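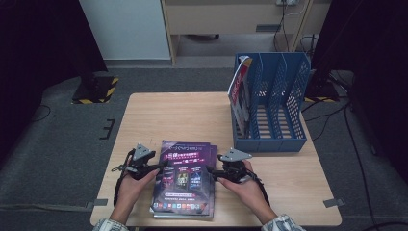 FOR IMMEDIATE RELEASE
7 September 2025

Tudberg opens brochure sorting service for small offices in Grencombe

GRENCOMBE. Tudberg, the office supply and filing company, has opened a sorting service for businesses that keep printed brochures, catalogs and magazines on hand for customers. The service is open to offices with up to 47 staff in Grencombe and Irkmont.

Customers send in their loose printed matter in any order. Tudberg staff separate it by title and language, square up the stacks, take out damaged copies and return everything in upright file organizers, ready to stand on a counter or shelf. Purple phone brochures with Chinese headlines and glossy red and white magazines are among the items handled on the sorting tables.

Organizers come in blue plastic with perforated grid sides and slotted partitions. Thin brochures are filed in bundles so that they do not slump, and magazines go in singly or in pairs, spine out. Customers who already own file holders may send those instead, provided they are clean and the partitions are in place.

"Most offices we visit have a good supply of brochures and no idea which ones they have," said Khrystyna-Mariia Onyshchenko, who manages the service. "The new copies get put on top of the old ones and the pile moves from desk to desk. We take the pile away and bring it back in order."

Orders are returned within 3 working days. Each comes with a printed list of titles and the number of copies of each. Old editions are boxed separately and marked, and are recycled only with written approval from the customer.

Tudberg tested the service over the summer with 11 offices in Grencombe. One of them was Lý, a travel and phone card agency that gives out brochures in several languages at its front counter.

"We had boxes under the counter and more in the back room," said Nhàn Diệp, office manager at Lý. "Customers would ask for something in Chinese and we would have to go through the whole box. Now I can reach over and get it. We also found out that we had been reordering one title when we still had over 2 boxes of it."

The agency has since signed up for a regular pickup.

Pickup is offered on weekdays in Grencombe. Irkmont customers can drop off at the Tudberg store during opening hours, and pickup there will begin in November. Brochures should be packed flat in boxes that one person can lift. Tudberg does not accept confidential papers, bound ledgers or anything with staples sticking out.

Prices depend on the number of boxes and are available at the store. Organizers are charged separately.

About Tudberg
Tudberg sells shelving, file holders and desk supplies to offices and schools from its store in Irkmont.

Press contact
Khrystyna-Mariia Onyshchenko, Tudberg, Irkmont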